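Erville Facilities Help Desk
Ticket: Fridge in second floor side room warming up, door blamed
Status: Reopened, then closed
Opened: Thursday, August 19, 2021
Opened by: Paweena Suwannarat
Assigned to: Facilities, second floor
Priority: Normal (was High, lowered by assignee)

Original request

The stainless fridge in the side room is not holding temperature. The display reads fine in the morning and has crept up by lunch. Milk went off two days before its date. Several people have told me the compressor is dying and that we need to replace the unit before the Rosten visit. Please send someone and please get a quote for a new one.

Assignee notes, first visit

I've heard "the compressor is dying" about this fridge before, in May, and in May it was a carton of oat drink stopping the door from closing. So I'm not ordering a quote for a new unit on the strength of a lunchroom diagnosis.

Compressor runs. It cycles on and off the way it should. Door gasket has no splits that I could find. I did the paper test, closing the door on a strip of paper at the top, side and bottom. Paper held everywhere except the lower hinge corner, where it slid out with a light pull. Wiped the gasket down with warm water and dish soap and tried again. It held better.

The other suggestion in circulation is that the fridge was "fine until the white desk came in." I was ready to ignore that one too, but the desk does sit right up by the fridge, and people load and unload from it with the door standing open. That part deserves a look before anybody spends money.
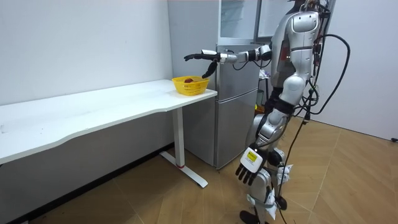

Does a basket on the desk next to the fridge make any difference to the temperature inside?

The basket by itself does nothing. What matters is how long the door stays open while somebody fills it or empties it, and sorting things into a basket with the door wide open takes a lot longer than people think.

Reply from Paweena Suwannarat

The yellow basket was my idea. The thinking was that you take out everything you need in one go, put it in the basket, shut the door and carry the basket off. I got it from the Skonholm office, where they swear by it. I would be surprised if a plastic basket is what spoiled the milk.

For what it's worth, the display was up again today. Same time as before. I didn't see any carton in the door this time and I did check.

Assignee notes, second visit

I don't think the basket spoiled the milk. I think what people do with it might have. Put myself in the room over the lunch period with a fridge thermometer on the middle shelf. I don't trust the display on the front of the unit and never have. It's a sensor in one spot and it tells you about that spot.

What I saw over lunch: door opened, basket on the desk, person reads labels one at a time, holds a conversation, puts something back, takes it out again. Then the next person. One of them left the door open to go and ask somebody whether the Tăng chili paste was shared or private. It's shared. It says so on the lid.

The thermometer went up during that stretch and came back down once the door had been left alone. That's a fridge working. A failing compressor would not bring it back down like that, or would take all afternoon about it.

I'm also not sold on "Skonholm swears by it." Skonholm has a different fridge and fewer people. Means nothing for this room either way. I will say the basket idea is sound if it's used the way it was described above: everything out at once, door shut, sort it on the desk afterward. I did not see a single person do that.

Suggested for now:

Keep the basket on the desk corner nearest the fridge, and keep it empty when not in use.
Take it out, shut the door, then sort.
No leftovers left in the basket overnight. It isn't a shelf.
Leave the gap between the desk and the fridge clear. Air has to move there.

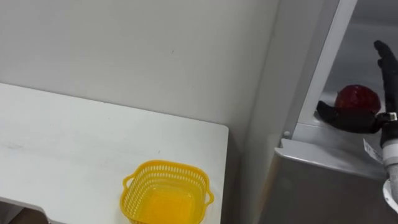 Would moving the desk farther away from the fridge fix the problem faster?

Moving it would help the airflow a little, but people would still stand there with the door open. Try the basket routine first for a week and leave the furniture where it is.

Reply from Paweena Suwannarat

I'm fine with trying it. I sent the four lines around and put a note on the door. Somebody has already written "what about cake" under it.

I still want the gasket looked at. You said yourself the paper slid out at the bottom corner, and now it's all about our manners. Also, can we say something about the wiping down? The desk top has scuffs and some specks on it and I can't tell which of them come off. I've tried a sponge on the gray marks.

Assignee notes, gasket and desk

Fair point on the gasket. Went back to it. Cleaned the corner again, warmed it with a hair dryer on low and pushed it back into shape by hand, then left the door shut for the evening. Paper test the next morning held at all points. I would call that good for now. I would not call it repaired. If it slips again it needs a new gasket, and a gasket is 70 dollars. The quote somebody pulled off the internet and taped to my office door was 700 dollars for a whole new unit. You can see why I asked to look first.

On the desk: scuffs in a matte white top don't always come out, whatever the bottle says. Try baking soda and a damp cloth on the gray smudges, light pressure, then rinse. If a mark is still there after two tries, it's in the surface and you should leave it. Please don't use the scouring powder from under the sink. It takes the finish off and then the spot holds dirt worse than before. Same goes for the so-called magic sponges, which are just very fine sandpaper as far as I'm concerned.

The basket can be washed in the sink. Those little holes in the sides hold on to crumbs and anything sticky, so use a brush. Dry it before it goes back, or you'll have a ring of water on the desk and a fresh complaint for me.

Shelf inside the fridge: wipe the front lip as well. People clean the flat part and stop there, then the drips run over the lip and down to the gasket. My guess is that's how the corner got gummed up in the first place. It's a guess. I have no proof and it could just be age.
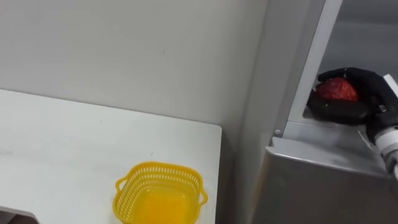
One more item on the loading side. Whoever does the Monday shop has been standing in front of the open fridge and unpacking straight from the bags, which is the longest the door is open all week. Use the desk for it. Get it all out of the bags, group it, then open the door once and load. Heavy and cold things first. If it won't all fit, that tells you something needs throwing out, and the time to find that out is before the door is open.

I'd also stop loading the back of the shelf solid. I've been told that a full fridge holds temperature better. It does, up to the point where air can't get past the food, and then the back freezes and the front goes warm. I found a lettuce in there that was stiff as a board while the yogurt in front of it was nowhere near cold enough.

Reply from Paweena Suwannarat

One week in. Thermometer on the middle shelf has stayed where you said it should, apart from the day of the birthday lunch. The milk made it to its date. Baking soda got one of the gray marks out and did nothing for the other. I've left that one alone.

I'm willing to close this, but I'd like it noted that the display on the front still reads higher than your thermometer in the afternoon.

Assignee notes, closing

Noted. The display reads 2 degrees over my thermometer at lunch and matches it in the morning. I still believe the thermometer. It stays on the shelf, please don't let it go home with anybody.

I'm not convinced the habits will last. They didn't in May. Closing as resolved with no parts ordered. Request for a new unit declined. If the paper slips at the lower hinge corner again, reopen this ticket and don't start a new one, so I don't have to write all of it out a second time.

Ticket closed.

Reopened by Paweena Suwannarat

Only to ask if the thermometer needs a battery.

Assignee

It's the dial kind. No battery. Closing again.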